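October, workshop notebook, cloths and covers

Kettle on, window open, and I've got a clean page, so I'm going to be good and write things up as I go (Prys, stop laughing).

Today is the leafy cottons. The Titent pieces are the ones with grey leaves and blossoms on a pale ground, and I do love them, but they crease if you so much as look at them! Glenys wants the plaid band running straight when a piece goes down, so find the stripes first and work outwards from there.

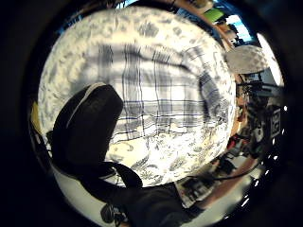

Small checked cloth

Blue and white gingham, far easier to handle. I like to bunch it, let it drop, then find two corners by feel and pull – Roxana starts from the middle and swears it's quicker. We've agreed to disagree. It goes on top of the dark blue floral one, which makes the edges nice and easy to spot.
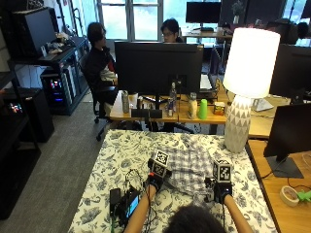 Gingham on the blue floral cloth, lamp on.

Bedspread next. It's a big thing and wants smoothing from the wall side towards you, with long flat strokes. Amber tried the Akier folding method on it last time and ended up with a sort of pasty. I'd keep the yellow cushions off until the very end, they only drag the cover about. 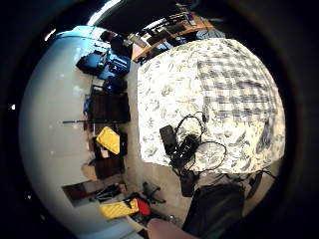 Can the bedspread go in with the other cottons?
Wash it separately at a low heat, and hang it over two lines so the middle doesn't sag.

Nelu asked how many folds we've logged since we started and I make it 1,799, which seems an awful lot of laundry for grown adults. The Plellholm sheet says 109 of those were redone, mostly bedspreads,
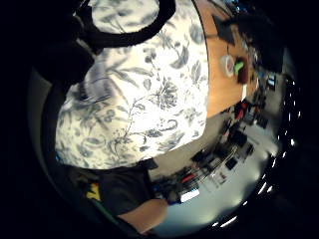
and mostly before lunch, so I'd like to swap the order round and do the big pieces in the afternoon when we've all warmed up a bit. Glenys is happy with that. Still need to ask Tzanetos for more of the plaid, and somebody please put the spray bottle back where it lives.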